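読了時間：7分

待ち合わせの場所に着いたら、ラヴィンドラン・ピッライさんはもう二杯目のチャイを飲んでいました。早い! 私だって十五分前に着いたのに。

「いや、早く来ると注文が二回できるでしょう」と笑う彼は、南インドの家庭料理を記録して歩いている人です。レストランの味や有名シェフのレシピには目もくれず、ひたすら普通の家の台所に上がり込んで、おばあちゃんやおじいちゃんの手元を見て、ノートに書く。その聞き書きをまとめた冊子『アマル』(Amar)を読んで、どうしても会いたくなって連絡したのが今回のきっかけでした。返事は一行、「辛いものは平気ですか」だけ。平気です、と返したらこの店を指定されました。

まず聞きたかったのは、そもそもなんで台所だったのか、ということ。

「母が亡くなったあと、サンバルが作れなかったんですよ。毎日食べていたのにね。材料はわかる。豆とタマリンドと野菜と、あとはスパイス。でも作ってみると違う。兄に食べさせたら、黙って塩を足された」

お兄さん、きびしい……。それで親戚のおばさんに電話をしたら、おばさんの説明がまた困ったものだったそうで。

「『豆がいい匂いになったら入れる』と言うんです。いい匂いってどんな匂い、と聞くと、『お昼の匂い』って。もう電話では無理だと思って、バスに乗って行きました」

そのバスが最初の取材になったわけです。おばさんの家には結局四日いて、サンバルのほかに漬物とココナッツのチャツネまで教わって、帰りには鍋をひとつ持たされたとか。この話をするときのピッライさん、とてもうれしそうでした。
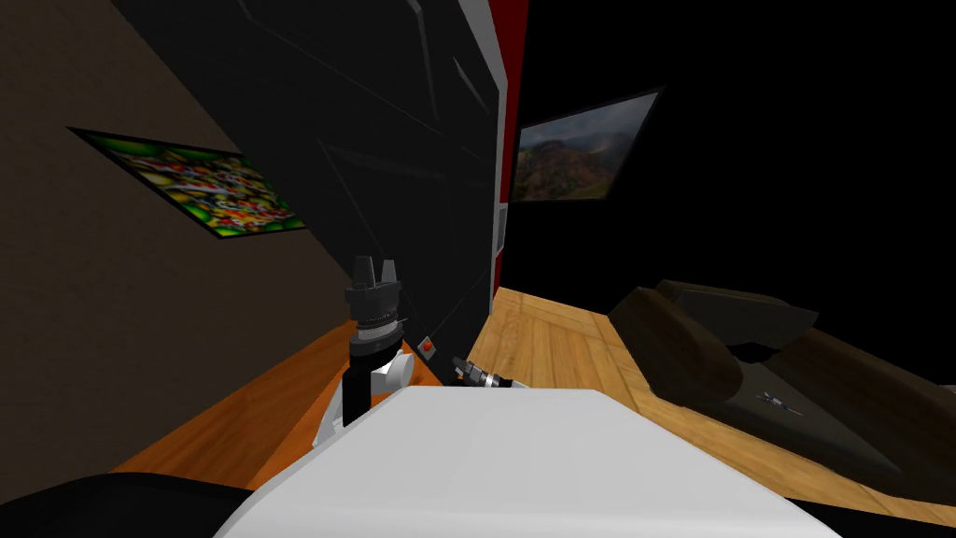 雑然とした室内、光はやや暗め。

いま手元にあるレシピは184。すごい数だと思うのですが、本人はけろっとしています。

「そのうち113はまだ清書していません。自分の字が読めないから」

ちょっと待って、と私。読めないレシピはどうするんですか。

「もう一回行くんです。行くとね、前と違うことを言われるんですよ。前はコリアンダーを先に炒めると言ったのに、今度はあとだと言う。どっちですかと聞くと、どっちでもいいって怒られる。だからノートには両方書く。そうするとますます読めなくなる」

私もおなかを抱えて笑ってしまったのですが、冊子を読んだ人なら、この「両方書く」の良さがわかると思います。『アマル』には、ひとつの料理の横に小さな字で別のやり方がいくつも添えてあるんです。雨の日は水を減らす、とか、義理の母が来る日は油を多めに、とか。私はこの欄外だけを何度も読み返しています。

運ばれてきたのはラッサム。飲んだ瞬間、胡椒が喉にがつんと来て、しばらくしゃべれませんでした。(辛いものは平気です、と書いた自分を少し恨みました。)

「風邪のときに飲むんですよ。でも元気なときのほうがおいしい」

日本の台所にも上がったことがあるそうです。友人の実家で、味噌汁を作るところを朝から見せてもらったとのこと。

「出汁の鍋の前でお母さんが何も量らないのを見て、ああ同じだ、と思いました。味噌をお玉にのせて、ちょっと考えて、少し戻すでしょう。あの『少し戻す』をどう書けばいいのか、いまだにわからない。手が考えているんだけど、聞くと『そんなことしてない』って言うんです」

わかる! うちの母もまさにそれで、「適当よ」の一言で全部終わらせます。適当のわりに、毎回きっちり同じ味になるんですよね。

分量の話になったので、冊子に書いてあった「ひとつかみ」についても聞いてみました。あれは誰の手のひとつかみなんですか、と。

「教えてくれた人の手です。だから最初のページに、その人の手の大きさを書いておきたかった。でも嫌がる人が多くてね。年を聞かれるより嫌だと言われました」

代わりに入れたのが、その家でいちばんよく使う匙やお椀の話。ナンビヤールさん(Nambiar)のお宅の章に出てくる、柄の曲がった匙のくだりが私は大好きで、そう伝えたら、ピッライさんは急に身を乗り出しました。

「あの匙はね、まっすぐに直したことがあるんですよ、息子さんが。親切で。そうしたらお母さんの料理がみんな薄くなった。三日で曲げ戻したそうです」
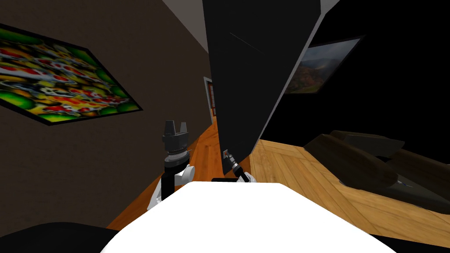

そういう話ばかり集めていると、肝心のレシピが後回しになりませんか、と少し意地悪なことも聞きました。だって清書が終わっていないわけですし。

「なりますね。編集を手伝ってくれる友人にも叱られます。でもね、レシピだけなら今はどこでも見つかるでしょう。私が知りたいのは、その人がどこで手を止めるかなんです。止めて、匂いをかいで、窓の外を見て、また混ぜる。あの間に何を考えているのか。聞くとたいてい、洗濯物のことだって言うんですけどね」

冊子は最初、2,000部刷ったそうです。強気ですねえと言ったら、印刷所の人にも同じことを言われたとか。しばらくは寝る場所にも困るくらい箱が積み上がって、箱の上で朝ごはんを食べていたそうですが、読んだ人が親戚に配りたいとまとめて買ってくれるようになり、少しずつ減っていったのだと話してくれました。

「売れるより、返事が来るのがうれしいんです。うちではこうします、あなたのは間違っていますって。先週も長い手紙が来ました。私のレモンライスは全部だめだそうです。便箋三枚、全部だめ」

で、どうするんですか?

「もちろん行きますよ、その人の家に」

次の冊子には、その手紙の人のレモンライスが載るのかもしれません。ピッライさんのほうは、もう手土産を何にするかで悩んでいました。甘いものは失礼にならないか、いや果物か、でも果物はきっとあちらの庭のほうがおいしい、とずいぶん真剣で、私も一緒になって考えたのですが決まらないまま。

店を出る前に、家で作るならまず何がいいかと聞いてみました。教わったのはココナッツのチャツネです。削ったココナッツと青唐辛子と生姜をすりつぶして、塩をして、あとは熱い油でマスタードシードをはじけさせて上からかけるだけ。

「蓋を持って構えてくださいね。種が飛びますから」

その晩さっそくやってみたら、本当に飛びました。コンロの裏まで。味のほうは、たぶん塩がもう少し。次は青唐辛子を一本減らして、ヨーグルトを足したのも試してみるつもりです。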